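The Gripper on the Kitchen Side of the Wall

Amrit Morin moved to Lapointe in August with two suitcases and a box of motor parts. The flat was small, so the building work went next door, into a shared workshop named Hustilska, where a bench costs 60 a month and the heating is included.

Morin wanted to make a hand-held gripper with two fingers, simple enough that any member could repair it. The first drawings were too ambitious. They had three joints in each finger and a list of 138 parts. The version in use today has 50, and most of them can be bought in an ordinary hardware shop.

The fingers are thick black blocks which lean toward each other, and the pads on them already show wear. Morin does not hurry to replace them. A worn pad, in his opinion, teaches more than a new one, and he likes to work over bare wood, where the grain gives his eye something to measure against.

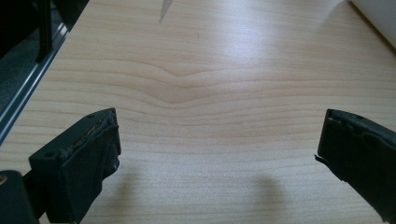
Soft rubber is the wrong choice for this, according to Tanura, and a harder pad with a cut pattern would last through the winter. Morin has heard the argument many times. He agrees with half of it. The harder pads he tested in autumn held a metal tube very well, but an egg carton slipped out on every second try.

So the discussion continues, mostly in the evening, when the saws are off. A page of notes hangs on the workshop door, and people add to it with whatever pen they find. The last line is dated 2018-12-19 and says only: "Try thinner glue."

The glue is a real problem. When a pad is pulled from the side, its edge begins to lift, and after this the grip is not equal any more. Morin counted 79 closings before one pad came free, then glued it again and reached a number he does not want to publish.

The distance between the fingers is the other question. A wide opening is comfortable for large objects, but it asks for a longer movement of the hand, and the wrist becomes tired.

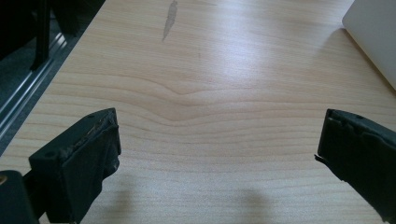 What comes next

The drawings will be shared with Grundbridge, a workshop across the river, which wants to build two copies before spring. Morin is now writing the instructions, and he finds this slower than the building was.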